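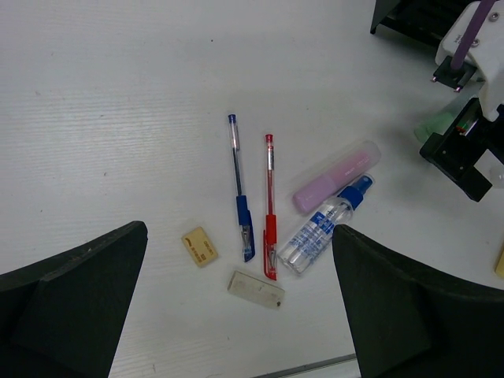
Razia Mengal on running a small-town stationery shop

Mengal opened her shop in Kirbridge with 50 kinds of pen and one shelf of paper. "Gel pens paid the rent that first October," she said. "Blue, then red – nothing else came close."

She still does the ordering herself, by phone, before the doors open.
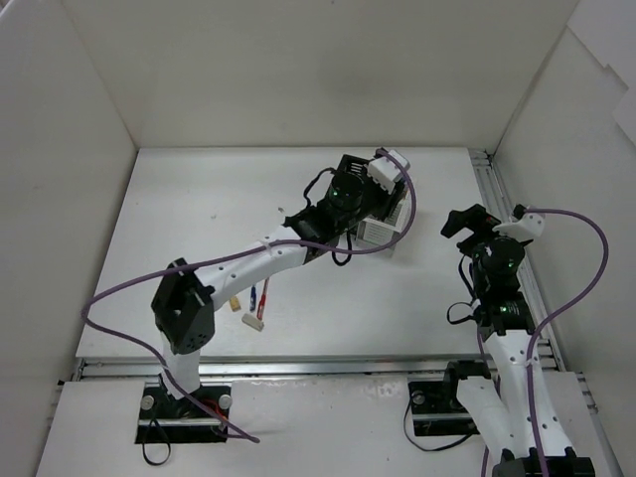 School lists bring in most of her summer trade. "Parents want it all in one bag," she said. "So I pack the bags in July."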